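Ticket 500 – Zororville list builder – points total wrong after army swap
Opened by: Napaporn Intarasuk
Status: open

Built a 30 point list with Nirnimby as leader, saved fine. Swapped leader to Suwannarat, kept the same units. Total now says 36. Her bonus points arent being taken off, looks like it's adding them instead.

Tried: log out and in. Same. New list from scratch with Suwannarat first – correct, 30. So only happens on swap.

June 25, 2019 – Roald: can't reproduce on desktop. Which browser? Did you have the heavy beast attached to the leader when you swapped?

Napaporn: phone app, and yes, beast attached. Attachments added.
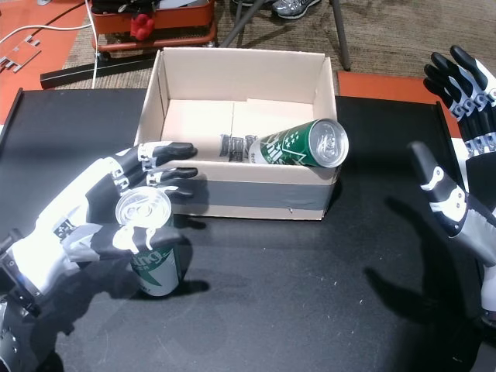
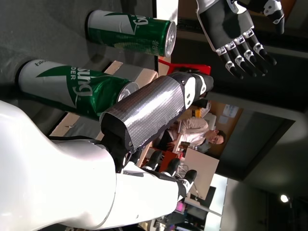 Roald: ok got it. Beast stays tied to the old leader, so you pay for it in full and the 6 free points go nowhere. Workaround – detach beast, swap, reattach. Let me know.

Napaporn: works, total back to 30. But the printed sheet still lists Nirnimby at the top?? Need it right for the September event, Orathai checks every sheet.

Roald: seperate bug, passing to Sena. Delete the saved PDF and export again for now.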